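Droseo Folding Paper, Assorted Pack

Craft Papers > Origami and Folding > Square Sheets

In stock. Ships from our Brevuvley shop.

We have carried a lot of folding paper over the years, and if you have ever bought a cheap pack that cracked white along every crease, or one so thick that the last few folds turned into a wrestling match, you will understand why we are so fond of this one. Droseo is a plain, solid-color paper made for people who fold often. It takes a crease with a fingernail or a bone folder, it lies down flat when you ask it to, and it will forgive you for opening a fold back up and trying again (which I do all the time, even on models I have been making since I was a kid).

Each pack holds 400 square sheets in seven colors, wrapped in paper bands by color so you can pull out the one you want without shuffling through the whole stack. The colors are red, orange, yellow, green, blue, violet and a soft gray. Both sides are the same color all the way through, so a torn edge or a cut shows no white core. If you like models where the contrast between the two sides does the work, like a penguin or a panda, take a look at the Jilora two-tone sheets instead, which we keep in the same size.

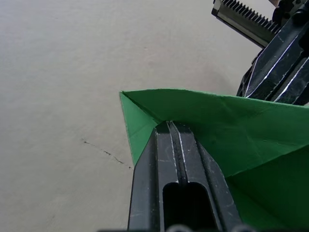

Color matters more than people expect when they sit down to fold. On a dark table with a dark sheet, you can lose sight of your edges, and then your corners wander and the whole model leans. I always tell new folders to pick a surface that is nothing like the paper. A bright green sheet on a pale beige top, for instance, gives you a crisp line to follow all along the folded edge, even if the top itself has picked up a scratch or two. The green and the orange are the ones I would start a beginner on for just that reason. Save the gray for when your hands know what they are doing, and try it near a window, where the creases throw a little shadow you can work from.

What people make with it

Cranes, of course! A lot of our packs go out the door to become cranes, for weddings and get-well strings and classroom windows. But we also hear from customers who use it for gift boxes, for little envelopes to hold seeds, for garlands of stars, and for modular balls, where you fold the same simple unit over and over and slot the pieces together at the end. The paper has enough body to hold those joints without glue, as long as you keep your creases sharp and don't rush the last few pieces. It is less happy with very fine insect models that want dozens of layers in one spot. For those you will want a thin tissue or a foil-backed sheet, and we would rather you bought the right thing.

A few habits that help

Fold on something hard and flat. A tabletop is fine, a stiff piece of cardboard is fine too, and a sofa cushion is really not. Line up your corners first and hold them there, then run your finger from the middle of the fold out to each end. If you press from one end to the other, the sheet tends to creep, and you will find yourself a hair off at the far corner. Wash and dry your hands before you start, especially with the yellow, which shows every smudge.

For sharper work, we sell the Duman bone folder separately. It has one rounded end and one pointed end, and it makes a real difference on the modular projects, where a soft crease in one unit gets passed along to its neighbors. Put a scrap of plain paper between the folder and the violet or blue sheets if you are pressing hard, or you may leave a shiny streak. 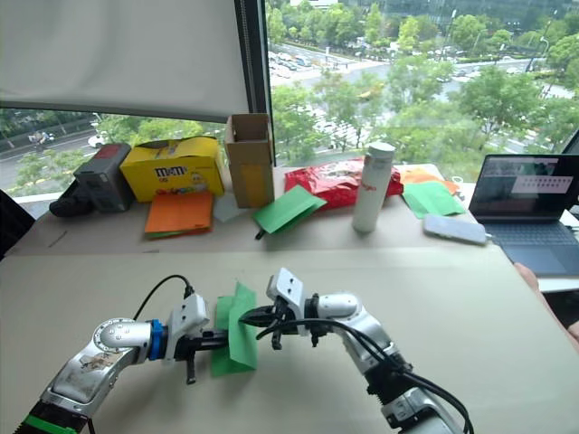 Can I use this paper for wet folding?

It's a poor match for that. The sheets are light and lightly finished, so they go limp and fuzzy once they are damp, and the color can lift onto your fingers. Choose a heavier paper sold for wet folding, and keep this one for dry work.

Storing your sheets

Keep the pack flat and out of direct sun. The red and the violet are the first to fade if they sit on a windowsill, and that goes for finished models as well. If your house is humid in summer, slip the open pack into a zip bag with the air pressed out. Sheets that have curled a little will usually settle overnight under a heavy book.

Pack details

Sheets per pack: 400
Colors: 7
Shape: square
Finish: matte, same color both sides
Packaging: paper bands in a cardboard sleeve
Item number: 252

Shipping and returns

Orders leave our shop within 2 business days. Unopened packs can come back to us for a full refund, and if a pack reaches you with bent corners, send us a note and we will mail another one. The sleeve was redesigned in October, so yours may look a little different from one you bought earlier. The paper inside is the same.

Page updated December 20, 2023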